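Dunstan Kitchen Demos

Human demonstrations of countertop tasks in a simulated kitchen, collected by remote control. Data card and README, maintained by Fouad Shawky and Junaid Minhas.

What you get

1,630 demonstrations of one person at a time driving a simulated arm through short kitchen jobs: pick up the bottle, move the cup, clear a space by the sink. Every demonstration is kept from the first hand movement to the moment the operator lets go of the trigger. We recorded 2,000 in all and held back the ones where the simulator stuttered or the operator asked for a redo. The rejected ones are in a separate archive called leftovers, and we think they're fun to dig through!

Everything was driven with Breleo, our small teleoperation tool. You hold a tracked controller, the gripper follows your hand, and the trigger closes the fingers. There is a clutch button too, so you can freeze the arm, move your own hand back to somewhere comfortable, and carry on.
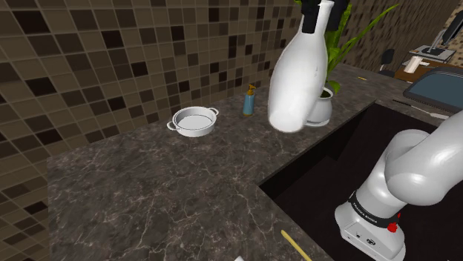

Grasp choice is left completely to the operator, and this is the part of the data we're most excited about. Give the same job to different people and you get very different hands. Some go in low and wide, some come straight down from the top. With the big white bottle, a grip on the neck leaves the rounded bottom hanging just over the counter, and the operator has to carry it past the plant and the soap dispenser without much room to spare. Those small detours are in the joint trajectories, and we have not smoothed them.

Views

Each demonstration comes with more than one camera view, synced to the same simulator clock. The close view shows finger contact well and is poor at telling you where you are in the kitchen. The wider views are the reverse. If you only have disk space for one, start with a wide view and add the close one later. Training on the close view alone gave us a policy that was great at the last bit of a grasp and had no idea how to get there.
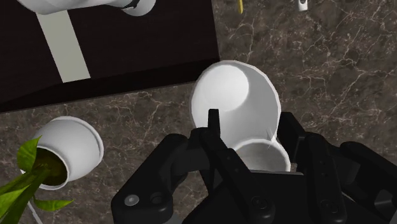 Close view: gripper at two white cups, potted plant on its side.

Objects can be knocked over, and they stay knocked over until the operator deals with them or the episode ends. We don't reset in the middle of an episode. The field disturbed is set to true if any object other than the target tips past 40 degrees, so you can filter on it either way.

Tasks

There are 7 task families. The names in the metadata are short and a bit homemade:

lift_bottle
carry_bottle
cup_to_board
cup_to_cup
pan_shift
clear_sink_edge
free_play

free_play has no goal. Operators were told to mess with whatever they liked, and it is our favorite folder by a mile. Please leave it out of any success-rate numbers.

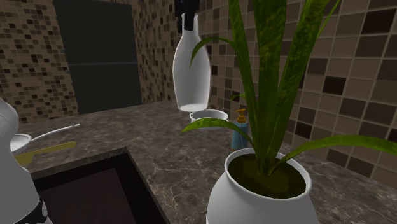

Render: Dunstan Kitchen Demos / Lallano

For the bottle tasks, the start of a lift is marked when the base leaves the counter and the end when it touches something again. Anything in between counts as carrying, even if the operator just hovers there thinking - and people do hover, especially with a cup and a dispenser so close to where the bottle might come down. We kept the pauses in. If your method dislikes them, the script trim_idle will cut them for you.

Files per episode

states: joint positions, gripper opening and object poses
actions: controller pose and trigger value, before and after the clutch is applied
views: one video per camera
meta: task name, operator number, disturbed flag, notes

Notes are free text typed by the operator right after the episode. Spelling is theirs.

Known problems

Thin leaves are drawn but have no collision shape, so the arm can pass through them. Plant pots do collide.

Operator 7 is left-handed and mirrored the controller settings for the first session. The raw controller poses are flipped there; the robot states are fine.

Episodes recorded before the April update store gripper opening as a fraction. Later ones use meters. The loader called clilley_load handles both, but if you read the files directly, check the version field first.

Getting help

Found a bad episode? Open an issue with the episode number and the view you were watching. Junaid looks after the loader and Fouad looks after the simulator side. New demonstrations are very welcome, and the recording guide is in the docs folder.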